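4.2 Sorting check (Rarkix arm, wrist camera fitted)

1. Set out the cubes and the basket on a plain white surface.
2. Load the sorting task and press Start. Murnuten quotes a reach of 600 mm. Trust it only after your own test.
3. Stop the arm before you move anything by hand.

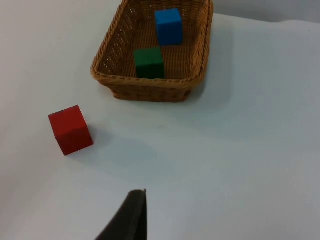 Fig. 2. Wrist camera view: blue and green cubes in the basket, red cube still on the table.

Note: the sales sheet claims more than 983 picks without a fault. We have not seen the records, so run the check again every Friday.

Caution: a woven rim can snag the finger. If the basket shifts, go back to step 1.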